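Sorting Small Desk Supplies: Frequently Asked Questions
Arlow Home Office Pages
Last updated 2021-08-04

Do I have to empty the whole drawer?
Yes. Take out everything smaller than your thumb and put it on a table. Picking through a drawer with one finger takes longer and you miss what has slid to the back.

What kind of surface is best?
A plain table with good light. Avoid a tablecloth, as the wire ends catch in the weave. A carpet under the table is fine, but check it before you vacuum.

Should I separate paper clips by color?
Only if you use the colors for something. At our Pretodside office we mark invoices with blue and returns with red, so we used to sort them. We stopped in July and now pick out the color we want when we need it. Mixed colors in one box are fine for most homes.

What about binder clips?
Keep them apart from the paper clips. They are thicker, they take up the room, and paper clips hook onto the handles. Pull the binder clips first, all colors, and set them to one side. Then the paper clips can go into the box by the handful.
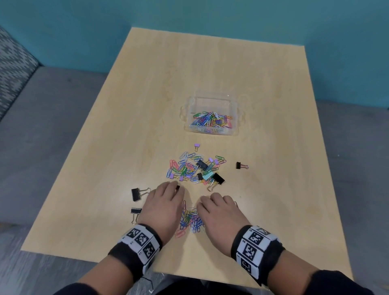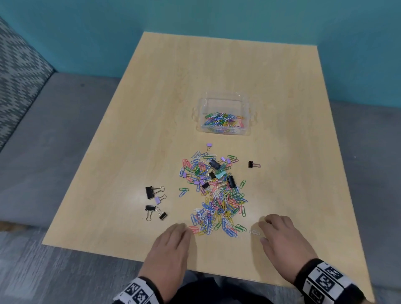
Colored paper clips and binder clips on the table, with a clear box for the paper clips.

Why a clear box?
You can tell what is in it from across the room and you don't need a label. A shallow one is easier to reach into than a jar. Handles help if the box lives on a shelf.

How do I get tangled clips apart?
Lift a small bunch and shake it gently over the table. Most will drop. Slide the rest apart one at a time. Don't pull hard on coated clips or the vinyl splits at the bend.

Which ones should I throw out?
Any clip that has been opened up and bent back, any with rust, and any binder clip that no longer closes flat. Rust leaves a brown mark on paper that won't come off.

How many should I keep?
For a household, 40 paper clips and 16 binder clips is plenty. Schools and thrift stores often take the extras, but call first.

Can small children help?
Children over 4 can sort with an adult at the table. Keep clips away from younger children and pets.

Do magnetic holders work?
They work for plain steel and for most coated clips. After a while the clips get slightly magnetized and stick to each other, so we went back to a box.

Comments (2)

deskdrawer_mo: I fold the binder clip handles flat before they go in the box. Saves a lot of space.

pinetop: Do you keep rubber bands in with the paper clips? Mine dry out and stick to everything.

Related pages
Trara Drawer Dividers: Sizes and Fit
Labeling File Folders
What to Do With Dried-Out Markers
The Magalhães Method for Paper Piles

Contact | © Arlow | Back to top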